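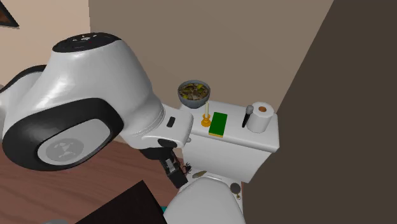 Can you vote at a farmers' cooperative meeting if you only joined in the spring?

At the Tutby Growers' Cooperative you can, as long as your dues were paid before the meeting was called. I paid mine with a check so early that the office phoned to ask what it was for.

I bring this up because I went to my first annual meeting this week, by video, in my good shirt and my chore pants. There were 414 members on the books and a quorum of 175, and we sat looking at each other's ceilings for most of an hour while the number crept up. Somebody's rooster had the floor for a good part of that.

The big item was the grain dryer. The old one is a Lesberg from before my time, and the board wants to replace it before the July wheat comes in. Reda Benjelloun, who chairs, read the whole proposal aloud, including the page numbers. Then came discussion. One man was for the dryer but against the shed it would go in. Another was for the shed. The El Fassi farm wanted to know why members out past the creek should pay the same as members who can see the thing from their kitchen window – a fair question, and one that got sent to a working group, where I expect it will be fed and watered for years.

I had planned to keep quiet. Then Nouhaila Ezzat asked whether the newer members had any thoughts, and I unmuted myself to say that a $200 assessment is a lot in a year when the restaurants aren't buying lettuce. I believe I also said "um" for the length of a short hymn. But two people backed me up, and the assessment is now being split into 2 payments. I have never changed the course of anything before and I had to go stand on the porch for a minute.

The dryer passed. The minutes will be posted once someone works out how to spell Sterer Road, which has been on the map longer than any of us and is still up for debate.

Next meeting is in the fall. I have been asked to join the bylaws group and said I'd think it over, which Reda wrote down as a yes.

Posted 2020-06-07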